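Assistant Quarterbacks Coach (part-time, paid), Zirkent Football Club
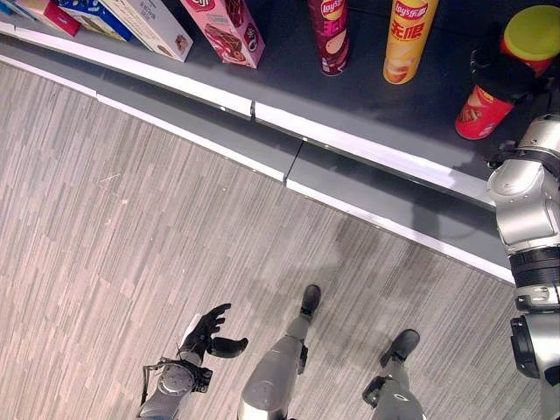
Zirkent Football Club is looking for an assistant quarterbacks coach to join our senior and under-18 teams for the coming season, and we would love to hear from you if you have played the position, coached it, or spent long enough standing next to people who did that some of it rubbed off. We play twelve-a-side tackle football out of Pal Field, on the east side of town, and we have 128 registered players across the two teams. If you come by to see us you'll most likely end up in the office, talking about footwork until somebody needs to lock up. That is how most of our coaches were hired, and it still seems to work fairly well.

About the job

You would work under our head coach, Orvokki Koskela, who is in her fourth season with the club and calls the offence herself. Orvokki has a starting quarterback she trusts and two younger ones who are coming along nicely, and she has reached the point where she can't give all of them the time they deserve and still look after the rest of the offence. The starter needs somebody to go over the week's plan with him and to tell him plainly when his eyes are in the wrong place. The younger two need repetitions, patience, and a coach who will learn their names and their parents' names and notice when they've had a rough day at school.

We should say a word about the depth chart, as people do ask. Who starts is Orvokki's decision. You'd be asked for your opinion every week and it would be listened to, but once the choice is made we expect the coaching staff to stand behind it, on the sideline and in the parking lot afterwards. Last season had a few loud weeks in that regard, and everyone came through them still speaking to each other — we'd like to keep it that way.

What a week looks like

Practices run on Tuesday evening and one other evening, which we settle once the school timetables are out. Quarterbacks and receivers start at 6:15 and the full group joins them at 7:00. There's a film session before the later practice, with soup if the weather is bad. Games are on weekends, and you would travel with the senior team on the bus. The longest trip is 307 kilometres each way, so bring a pillow and something to read, or be prepared to play cards with the offensive line, who take it very seriously.

Your regular duties would include running individual drills for all the quarterbacks, helping to cut and label game film (we use Daltel, and we'll gladly teach you if you haven't come across it), charting throws on game day, and writing a short note to Orvokki after each game. The note can be handwritten. She prefers it, in fact.

We also ask every coach to give one Saturday morning a month to the Stisow Flag Program, our beginners' program for kids aged seven to eleven. It's noisy and a bit muddy and I think you'll enjoy it very much.

What we're hoping for

Some experience playing or coaching quarterback, at any level. High school is fine. You should be able to demonstrate a three-step and a five-step drop, though we won't mind if you do it slowly. You'll need a current first aid certificate and a vulnerable sector check before you start, and we pay for both. A coaching certification is welcome, and if you don't have one yet the club will cover the course fee and give you the time to take it.

If you know the American game better than ours, please don't let that put you off. The third down you'd be missing is soon forgotten, and the motion rules take a couple of weeks to feel natural. Two of our present coaches learned them on the job.

Pay and the practical side

The position pays $1196 a month from the start of training camp to the end of the playoffs. Bus travel and meals on road trips are covered, and you'll be given a jacket, a rain shell and a set of keys. Parking at Pal Field is free, though the lot by the north gate floods, so use the other one in spring.

How to apply

Please send a letter and a résumé to Britt-Marie Granström, our club manager, care of the club office. The letter matters more to us than the résumé. Tell Britt-Marie where you've played or coached, what you would do in your first practice with a nervous seventeen-year-old passer, and which evenings you can't do. Two references would be appreciated, and at least one should be somebody who has seen you work with young people.

Applications are open until the end of January. We'll invite a handful of people to meet Orvokki and Britt-Marie and then to run a twenty-minute drill indoors with our quarterbacks, so bring runners with clean soles. Everyone who writes to us will get a reply — it may take Britt-Marie a week or two, but it will come.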